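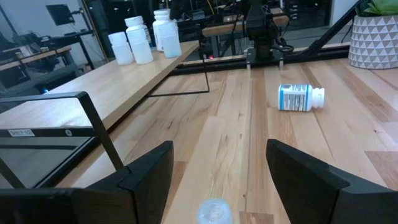 A white medicine bottle on its side on the work table, with the raised shelf at left and a second arm at the back.

Mulix Opens Up Its Penden Planning Software to Small Pharmacies and Labs

September 11, 2019. Mulix is very happy to share that Penden, the perception and planning software our team has been building and rebuilding for longer than we care to admit, is now available to any pharmacy, lab or school that would like to try it.

Penden looks at a work table through a wrist camera, makes its best guess at where each bottle is and which way it is lying, and plans a path for the fingers to get there. Small plastic bottles are a lovely, maddening thing to work on (white on white, or so pale you can nearly see the table through them), and this release was trained on 2775 recorded grasps of them.

"We kept coming back to the bottle that has tipped over," said Prasetyo Sumampouw, who leads planning at Mulix. "A standing bottle is friendly. One on its side asks you to think about the wrist, the table and the shelf all at once, and I am so proud of how calmly the planner handles that now."

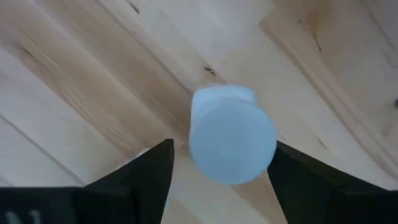

PRODUCT NEWS | SOFTWARE

Penden 2 brings a new grasp planner, a simpler calibration screen and a replay tool that lets you step back through any run and see what the software believed at each moment. Our friends at Stevell tried it early and sent us 384 notes, every one of which we read!

"The replay tool is the part my team fights over," said Abelardo Restrepo, automation lead at Stevell.

A license costs $2000 per arm, with setup help included. Support for the Manríquez controller will follow in December as a free update.

To ask for a trial, please write to the Mulix press and customer desk.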